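Blog > House Stuff > Kitchen > A summer without the dishwasher

A summer without the dishwasher

So the dishwasher died in the middle of a load, with the lasagna pan inside, and I did what I always do when an appliance dies, which is close the door and open it again a few times like it might have changed its mind. It's a Durau, it came with the house, and it had been making a noise like a coffee grinder since spring. I had been ignoring that noise with a lot of dedication.

The repair guy came out, lay down on my kitchen floor for ten minutes and quoted me $217 for a new pump, plus the visit. Then he mentioned (very kindly, while putting his flashlight away) that at its age something else would probably go by Christmas. A new one that fits the gap and matches more or less is $900. I said I'd think about it. I have now been thinking about it all summer, and in the meantime I've been washing everything by hand, and I have feelings! 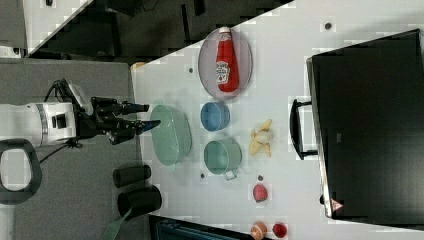

First thing, I was doing it wrong. I grew up in a house where you filled the sink, squirted in way too much soap and threw everything in together, knives and all. By the time you got to the frying pan the water was the color of gravy and you were just moving grease from one thing to another. I went right back to that on day one because it was the only way I knew, and my glasses came out cloudy and I was grumpy about it for a week.

What works for me now is a small tub inside the big sink. The tub holds hot soapy water, the rest of the sink is for rinsing, and when the tub gets gross I dump it and start over. It takes so little water to fill that I don't feel bad about dumping it twice. Glasses go first, then silverware, then plates, then bowls anybody had oatmeal in, then pans. My grandmother could have told me all this and probably did, while I was looking out the window.

I got the tub at Radulović, the hardware store down the hill, where I also picked up a brush with a wooden handle and a replaceable head. I'd always been a sponge person. I am not a sponge person anymore. The brush dries out overnight standing up in a jar, it doesn't smell, and it gets in between the tines of a fork. I've gone through one head so far.

The drying part took me longer to figure out. We have maybe 36 inches of counter next to the sink, and that's also where I chop things and where the mail lands. A full-size rack just ate it. I tried a roll-up one that goes over the sink, and that was great until I needed the sink. Then I went back to a plain old dish towel, folded double, and drying things right away with another towel. I know, it's the most basic thing in the world. But the counter is clear by the time I go sit down, and I had not seen that counter clear in the evening for years. 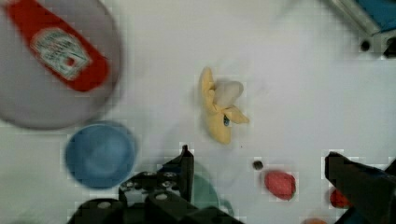
Photo credit: Troveo

You also start to notice what you own. With a dishwasher I'd use a fresh glass every time I wanted water, because who cares, it all goes in the machine. We had so many glasses going around that I'd bought extra ones! Now everybody has a glass. Mine has a chip on the foot so I know it's mine. I boxed up half the plates and put them in the hall closet and I haven't gone looking for a single one.

Little dishes were the worst offenders. I'm someone who likes sauce in a separate dish, and pickles in a separate dish, and then another little dish for the olive pits. That's very nice when a machine does the cleaning. Now the pickles go on the plate and the ketchup bottle goes on the table and nothing terrible has happened to us. When we have people over I still get the little dishes out, and I let people dry. Guests love to dry. I used to shoo everyone out of the kitchen and it was a mistake, because the best talk of the night happens when people have a towel in their hands and don't have to look at each other.
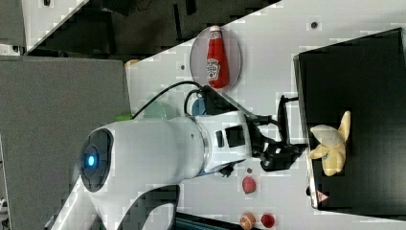 posted by Stitorham Supper Diary | August | 9:40 p.m. | filed under Kitchen

OK, the things I don't like, to be fair about it. Cheese graters. The blender, every single part of it. Anything with dried egg. I've learned to soak eggy things in cold water first (hot seems to cook it on harder) but it's still not fun. My hands got so dry in the first two weeks that my knuckles cracked, and I finally bought gloves, the kind with the cotton inside, and I should have had them from the start. If you try this, get the gloves before the brush.

And then there are the nights I get home late and there's a pile. The old machine took 90 minutes on the normal cycle, and I could be asleep for all of it. Doing a pile by hand at ten at night with my coat still on is a low moment. Sometimes I don't. Sometimes it sits there until morning, and I do it while the coffee's going and it's fine, it takes less time than I dread it for.

As for the money, I put a little aside every month toward the new one – it's in an envelope in the drawer with the takeout menus – and I keep finding other things I'd like to do with it. The bathroom fan, for one. My sister-in-law thinks I should pull the dead one out completely and put in a shelf for the big pots. I measured, and the stockpot would fit with the lid on.

The lasagna pan came out fine, by the way. It needed two nights of soaking and a scraper. For now the Durau is where we keep the potatoes.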